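Kallutum Bridge Gets New Bearings

Sunday, February 16, 2020

Engineers in Kallutum have finished the first stage of repair on the Drorow rail bridge. Two old rubber bearings under the west span were taken out and replaced during a night closure.

The work was made by the company Gosling, together with the test laboratory Bullel. Trains may cross again, but only at 30 kilometers per hour. 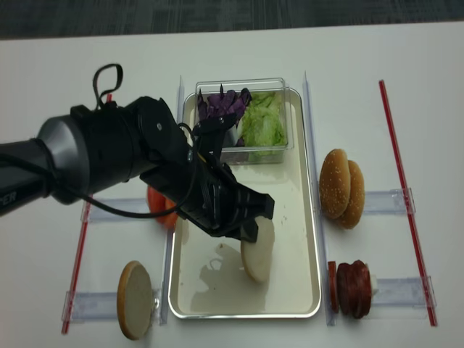
Cracks found in winter check

The cracks were noticed by inspector Povilas Grīnberga. He reported that the rubber had become hard on the side which receives the most sun. The bearings carried up to 200 tons each.

"The steel above them is in good condition," said Frans Hoekstra, who leads the project for Gosling. "We will measure the movement of the span every week."
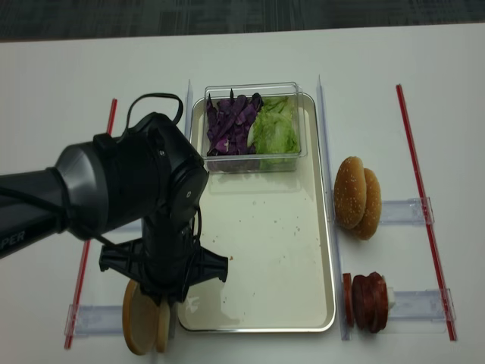
Next closure

The east span will be closed for two nights at the end of the month. Buses will replace the late trains.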